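Board index > Materials and Technique > Willow and Cane
Topic: Soaking time for brown willow, hard water

kemwood_derek
Posted Saturday, June 10, 2023, 7:14 am

I have 23 bolts of Kelilik brown willow, five-foot grade, cut in November and dried under cover. The supplier's sheet says one day of soaking per foot. At five days the butts still crack when I prick them up over the base. Tips are fine. Tank is galvanised, unheated, filled from the bore. Water is hard. Does hardness slow uptake, or is my tank too cold?

Derek Holroyd

pralisar
Posted 8:02 am

Temperature, almost certainly. Bark is the barrier and cold water gets through it slowly. At this time of year I allow eight days for five-foot brown, then mellow it overnight under a damp blanket. Hardness I would ignore.

stake_and_strand
Posted 8:40 am

Disagree on hardness. I moved from rainwater to bore water and had to add two days to everything. Same shed, same grower.

pralisar
Posted 8:51 am

Same year's harvest?

stake_and_strand
Posted 9:05 am

No, the next year's.

pralisar
Posted 9:09 am

Then you changed two variables. Rod density varies more between seasons than anything dissolved in your bore.

L. Radulović
Posted 10:33 am

Both of you are skipping the mellowing. Derek, you don't say whether you rest the rods after the tank. If they go straight to the bench the outside is saturated and the core near the butt is not. Cracking at the prick-up is the usual result.

I weigh a test bundle of 100 rods. Drain it for ten minutes, weigh, put it back, weigh again the next morning. When the reading stops climbing, take it out and wrap it. My last bundle went in at 974 g and I stopped when two mornings matched. The calendar is only a starting point.

None of this carries over to split or round cane, which needs minutes. For small shallow bowls on a radiating base I dip the weavers and keep the spokes damp with a sponge. Over-soaked cane goes hairy and the border will not sit down. 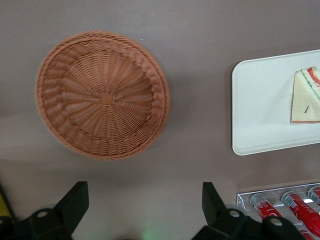

Kadrić's old handout gives a single soaking table for willow and cane together, and I suspect it accounts for half the questions on this board. Ignore the cane column if you have the second printing. The units are wrong.

Lumturie

kemwood_derek
Posted 12:20 pm

No resting at all, straight to the bench. I'll weigh a bundle tonight and leave the rest in. Is a tarp good enough for wrapping?

pralisar
Posted 12:34 pm

Tarp over wet hessian. Tarp alone sweats and you get slime by the second day.

stake_and_strand
Posted 1:15 pm

I still say try one bundle in rainwater. Same bolt, same tank temperature, weigh both. I'd like to see the numbers.

kemwood_derek
Posted 1:22 pm

Can do. I have a spare trough. Will post weights when they level off.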